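Restocking the Tea Station

Guests at Trimatano House help themselves to tea throughout the day. Staff on kitchen duty should restock the station each morning, following the steps given by Meirion Yorath, house manager.

Step 1. Sort the packets

Take the tea organizer by its handle and set it on the wooden tabletop. Remove any torn or empty sleeves. Teas in colored packets belong in the rear compartment and stand upright. Dark packets go in the front compartment, where they may lean.
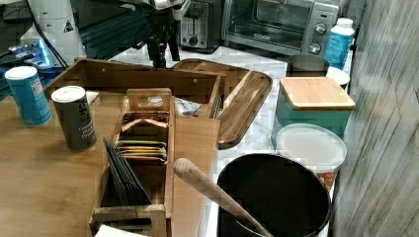
Step 2. Fill the gaps

Bring new packets from the pantry and place them behind the older ones. Do not force them — a guest should be able to lift out one packet with two fingers. Record what was used on the Nernow order sheet.

Step 3. Tidy the counter

Keep the blue canister and the dark gray canister together on the left, with their lids closed. The brown board with rounded corners is kept on the marble-patterned counter.
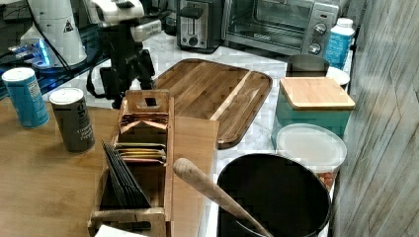
Wipe the tabletop with a damp cloth and dry it before the first guests come down. Shortages should be reported to Prys Hughes by noon.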